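Towel folding bench: walk-round checklist with my comments
Site: Pemosau, upstairs room
Filled in by: Kerstin Janssen
June 8, 2018

1. Walkways clear
OK. I could get a trolley down both sides without breathing in, which beats last month! Bags under desks are still bags under desks, but nobody has to step over one.

2. Grippers, condition
OK. Tips secure, nothing cracked. Gerd Nolte wants them wiped before lunch as well as at the end of the day and I'm happy to back him on that (towel fluff gets into everything).

3. Pinch points
OK with a comment. Everyone I asked knew to keep their spare hand away from the fingers. Till Kettler had to think about it for a bit, so I've put him down for the short refresher.
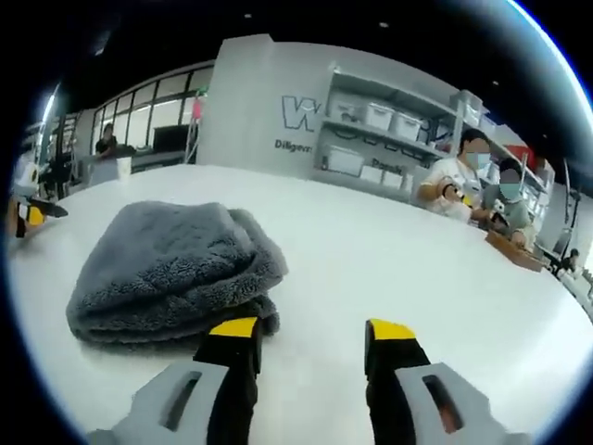 I do like coming up here, I'll admit. My brother-in-law is convinced a machine will be doing his ironing by Christmas and I keep telling him to come and look at how much work goes into one towel. A towel! Folding one takes me no thought at all, and Amirul Chin's log has 111 tries on the Gritov arm downstairs with 20 he'd call tidy. Good enough for the airing cupboard, he says, not for a hotel.

4. Table surface
OK. Clean, no chips, no sticky patches. Keep drinks off it please.

5. Emergency stop, Gritov arm (downstairs)
OK. Pressed it myself, arm stopped. The sign next to it is fading and Hinrichs are sending a new one.

6. Loose cables
Action needed, small one.

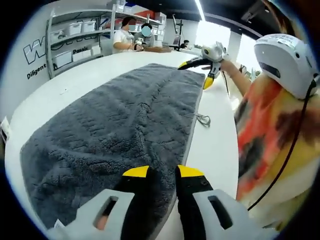

Cables are my usual moan and I'm going to have it again. The rule in the Inus handbook is that anything not in use goes in a box, and anything worn gets clipped so it can't catch. The little grey cord lying on the table beside the towel should have been put away, and I'd like a clip on the black one that runs from the white helmet down the front of the shirt. Leaning over a bench with a lead hanging down is how you end up dragging things with you. Henrik Mühlbauer has 300 clips in a drawer, so there's no excuse!

7. Lifting and reaching
OK. Bins on the shelves are a sensible height. Anyone shorter than me (so, not many) can ask for the step.

8. Breaks
Comment only. Folding the same thing over and over is dull and people hunch. I've asked for a swap of jobs after every 6 towels and Henrik has agreed to try it.

9. Could the arm be left to work alone yet?
No, and it isn't close. It lost hold of a corner while I was stood there and carried on folding thin air, bless it. Somebody stays within reach of the stop button until I say otherwise.

Actions
Cord and clip: Henrik
Refresher: Till
New sign: me, chasing Hinrichs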